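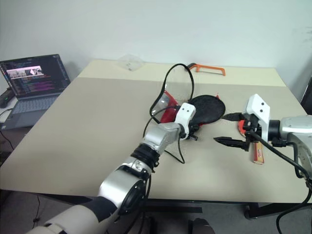 Bench, January, 2:10 pm. Orange hacksaw at the back, as ever.

Sorting the odds and ends for the Pirholm kit today, and the hacksaw has no business in with the sports gear – it goes back to the Dendosgate tool wall once I've found its hook. I've got 52 lines on the list and 11 still without a home, so labels next!
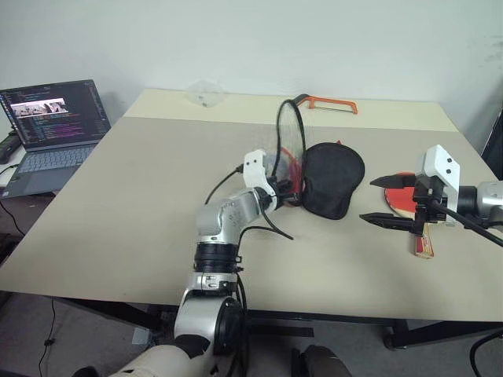 Net, black pouch and the red table tennis paddle.

I'd like the paddle stored with the pouch, if it fits (haven't tried yet). The small net can go on a peg so the mesh doesn't get squashed. Need to ask Trustex for 2 more grey tubs – same colour as last time, please.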